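Workshop Tips: Tape, Crates and a Clear Bench

By Gergely Bíró

I love a tidy work table. I love it more than is reasonable, and every December, when it gets too cold to do much outside, I go back through my notes on benches and shelves and rewrite the lot. This year's batch is mostly about marking out space, storing heavy parts and keeping cables under control.

Metal tops, yellow tape, blue shelving - all my favorite subjects! 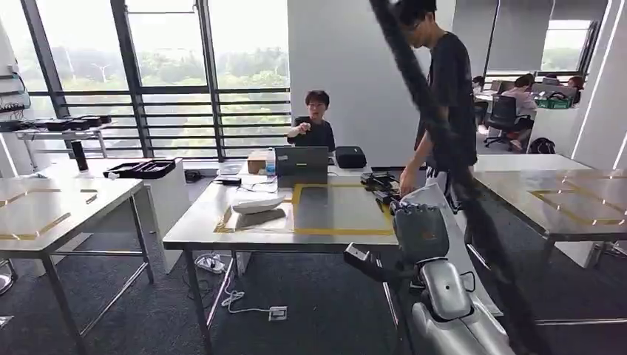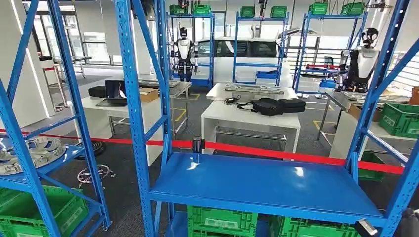
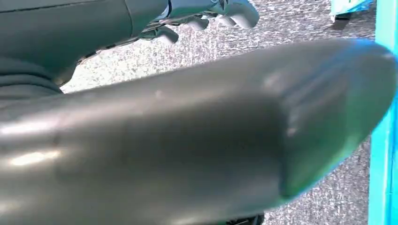
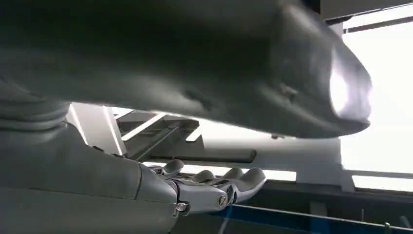
Start with the tape. If you do one thing from this page, get a roll of bright floor tape and mark a rectangle on your bench where the work happens. Whatever you're working on goes inside the line. Laptop, water bottle, chargers and the box the parts came in all go outside it. I can't tell you how well this works. The line nags you in a way that a good intention never will, and you'll find yourself moving the coffee cup without thinking.

Wipe a metal top with rubbing alcohol before you lay the tape, let it dry, then press the tape down with the back of a spoon from the middle outward. Cut the corners square with a craft knife and butt them together. Overlapped corners catch your sleeve and start to peel. When you take old tape off, warm it with a hair dryer first and pull slowly at a low angle. Any gum left behind comes off with a little cooking oil on a rag, and then you need the alcohol again to get rid of the oil.

Tape on the floor is worth doing too. Mark where a table stands and it'll go back to the same spot after you sweep. Use the thicker kind, and round off the ends with scissors so the broom doesn't lift them.

Now shelving! Boltless steel racks with the holes all the way up the posts are wonderful things, and you can often get them secondhand when a store closes. Mine are from Salell and they've been put up and taken down in three different garages. A few things I've learned with them:

Put the feet and the bottom shelf together first, check it with a level, and only then go up.

Leave the diagonal braces on. I took one off once to fit a wide box, and the whole rack leaned like a tired horse.

Heavy metal parts belong at knee to waist height. You want to slide them toward you, never lift them down from over your head.

Smooth painted shelves are slippery. A strip of rubber drawer liner stops round parts from wandering, and it saves the paint.

Vented plastic crates are my pick for the space under the bottom shelf. You can see roughly what's inside, dust falls through, and they rinse out with a hose in no time. Buy them all one size even if it costs a bit more. Bence Antal, who shares the garage with me, put a strip of masking tape on the short end of each of ours and wrote on it in fat marker, and when the contents change he just tears it off and writes a new one. Don't fill them to the top - a full crate of hardware is over 60 pounds and you will hate yourself in the spring.

Cables and hoses next. Coil them loosely, in the direction they already want to go, and tie them with a hook-and-loop strip that stays on the cable when it's in use. A coiled hose is happiest on a wide hook (an old paint can screwed to the wall does nicely). If a hose has to live on the floor for a while, push it right back under something so you don't step on it with your arms full.

Small adapters get lost faster than anything. I keep mine in a shallow tray with compartments, the kind sold for silverware, and each one has a dab of nail polish that matches a dab on the thing it powers. Red for the drill charger, green for the lamp, pink for the radio.

For bags and hard cases, pick one shelf and give it to them. A window ledge shelf is good if it's deep enough. They take up a shocking amount of bench otherwise, especially the soft ones with straps that flop over everything.

Last thing, and it takes five minutes: before you turn off the light, put everything outside the tape back where it lives and give the top a quick wipe. Leave the unfinished job inside its rectangle, with its screws in a jar lid next to it, ready for the morning.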